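Notes from the towel corner

I promised last time I'd write up what we've been doing with towels, and then the month got away from me, so you're getting it in March.

Quick recap if you skipped the winter issue. Our Gullness project is trying to teach a policy to handle soft, floppy stuff, and we chose towels for the first round. We gather the demonstrations by hand with grippers (no arm needed, which our budget loves), and then the learning happens afterward on whatever machine Arkia will give us time on. By the end of February we had 1,209 demonstrations. After cleaning, 885 were left. That hurt! A big chunk of what we threw out was one mistake made over and over: people closing the jaws before the fingers were properly around the fabric, then shuffling along to fix it. The policy copies the shuffle beautifully, and you don't want it to.

So the thing I wanted to test was whether the grasp itself should be labeled separately from everything that comes after it. We split each demonstration into approach, pinch, lift and lay down, and trained one version with those labels and one without. Same data, same number of training steps, same towels in the test.
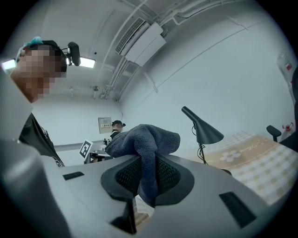 Thick terry is where the two versions really came apart. The plain one would go in too shallow and grab a few loops, and the towel slid off partway up. The labeled one went deeper and held on. Out of 13 trials on terry, the plain version dropped the towel 4 times and the labeled version dropped it once. Thirteen is a tiny number, I know, and I wouldn't bet my lunch on it yet. But on thin dish towels there was no difference I could find, and I like that, as it fits the idea that the pinch is the hard part only when the cloth is bulky.

What I got wrong: I was sure the head camera views would help with picking the towel up. They didn't do much there. Where they did help was laying it down — the wrist view is mostly full of cloth by then and the policy has very little else to go on. I've moved that up the list.

Next up is the Wemau set, which has bath mats and a couple of fleece blankets in it, and after that we try the same labels with the Ji fingers. They're narrower, and I suspect the shallow grabs will come right back. If you have stretchy fabric you'd like to donate (old leggings are perfect), leave it in the box by the printer, washed please.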